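The Somthorpe Colour Naming Archive

The Somthorpe Colour Naming Archive is a wonderfully rich collection in the history of perception research, kept at Bravport. It holds 1286 response cards from early studies of how people name colours, sorted into 14 drawers by the hue that was shown. 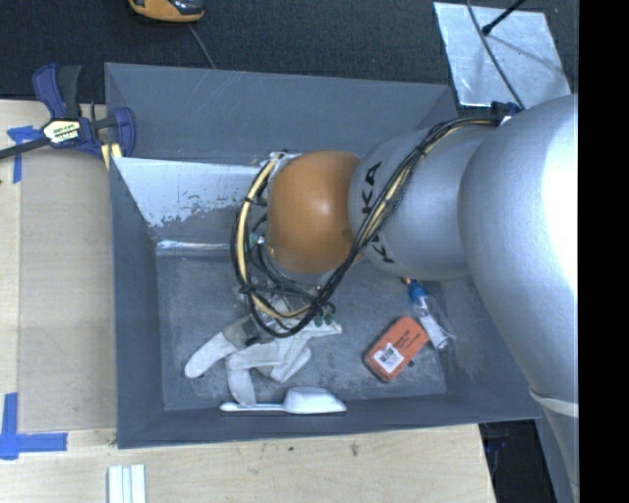
Its best-loved part is the Vaso series – over 255 cards on which people were free to write any colour word they liked. Many cards carry crossed-out first tries, a marvellous glimpse of someone making up their mind.

The Medeiros catalogue, in 2 volumes, lists every card by hue and by the word chosen. Readers can use both volumes on site, and the drawers are opened to visitors each October.

Page last changed 12 Aug 2020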